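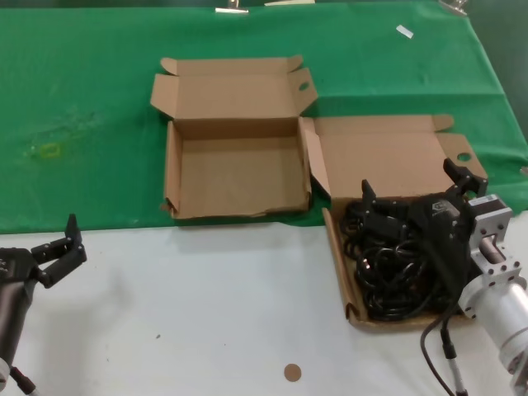 Call for Participants: Cable Sorting and Boxing Sessions

Peltura invites applications from adults who wish to take part in a series of paid packing sessions in October. Participants will sort used cables, coil them and place them in small cardboard boxes with hinged lids. Work is carried out at a table covered with a green cloth.

What the sessions involve

Each session lasts 90 minutes. Participants will separate tangled black cables, lay them in the box tray and close the lid – without tape or ties. Short written notes are requested at the end of each session.

Who may apply

Applicants must be 18 or older and able to work with both hands at table height. Previous packing experience is not required. A total of 13 places are available.

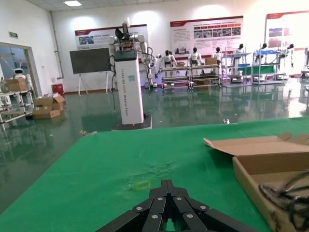

Marianna Stępień found that the coiling took more patience than the boxing, and that the second session went faster once she had stopped pulling at the knots. Her remarks have been added to the instructions sent to all participants.

How to apply

Applications should be addressed to Konrad Makowska, Room 107, and must state the applicant's available days. The closing date is in September 2024. Late applications will be placed on a waiting list – places do sometimes become free.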